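Panance Kitchen Objects
Data card

Summary
Panance is a set of 350 short recordings of everyday countertop appliances: opening and closing doors, pressing buttons, turning knobs and lifting lids. The setups were arranged by Elli Mustonen and Yulan Cai in September. Version 2 replaces the earlier release, which had no microwave recordings.

Contents
Microwave: 197 recordings
The remaining recordings are split between the toaster, the rice cooker and the kettle. Each appliance has its own folder, with a notes file and a list of the settings used.

The microwave
The microwave is a Galanz countertop model with a silver top, a dark glass door and a curved chrome handle. The controls are on a black panel to the right of the door. It stays on the marble-patterned tabletop for the whole series. Door angle is given in steps of 5 degrees, with 0 meaning fully closed.

Labels
door_state: closed, ajar, open
contact: handle, button, none
load: empty, bowl, plate

"Ajar" was used for any door that had left the latch but was not open far enough to put a bowl in. Yulan Cai checked the labels in the microwave folder.

Known problems
The glass door reflects its surroundings, and depth readings there are unreliable. Button labels are too small to read in many recordings. The load label is missing from part of the rice cooker folder.

Changes
October 30, 2021: microwave folder added, kettle labels corrected.

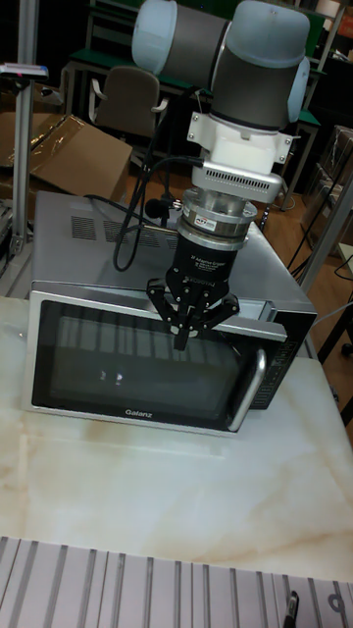
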